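How to Clean and Replace Carpet Tiles in a Shared Workroom
By Ingrid Blackwood

Carpet tiles take a lot of wear from shoes and chair legs, but you can clean or swap them one at a time. You need a vacuum, a spray bottle, white cloths, a flat scraper and a few spare tiles.

Vacuum first

Pick up any cables lying across the floor so the vacuum head doesn't catch them. Go over each tile twice, the second time at a right angle to the first. Use the narrow nozzle where the carpet meets the wall.

Gray tiles with a fine streak in them hide dust well. Check them from a low seat or with a flashlight held near the floor, and look hardest at the spots where people sit and rest their feet.

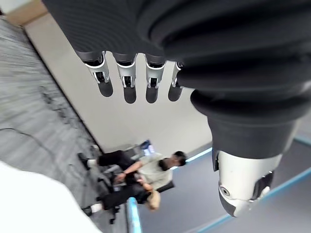

Treat the stains

Mix a teaspoon of mild dish soap into 12 ounces of warm water. Spray lightly and blot with a white cloth, working in from the outside of the stain. Don't scrub. Blot again with plain water and let the tile dry overnight.

Swap a bad tile

Slide the scraper under one corner and lift slowly. Scrape off any old glue and vacuum the bare floor. Look at the arrow on the back of the new tile and match it to the tiles next to it, then press down from the center outward.

We keep our spares flat in the Dilwood storeroom. Tiles stored on edge tend to curl, and a curled corner will not stay down.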